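December, by Jae-in Na
Search this site Go

Holiday market stall check, my walk-through before the doors open at Cluvano Hall. I go around with a pen and I talk too much, sorry!

Extinguisher: OK. Tag is current, pin's in.
Power strips: FIX. The Zindia heater was plugged into one (again!). It goes straight in the wall.
Aisles: OK, once I'd dragged the Kwak soap boxes out of the way.
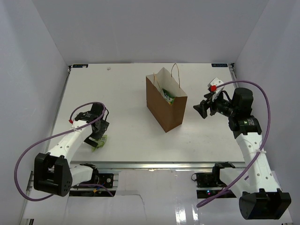
Brown paper gift bag, standing open.

Bags and wrap: WATCH. We ordered 3000 paper bags and they're all stacked behind the register – lovely bags, but that's a lot of paper near a heater. Half should go to the back room.
Ladder: OK, though one foot is getting smooth. I'd replace it before spring.
Exit sign, east door: FIX. Bulb is out. Golar has spares.

I'll be back at 4 to recheck the two fixes.

15 comments 298 shares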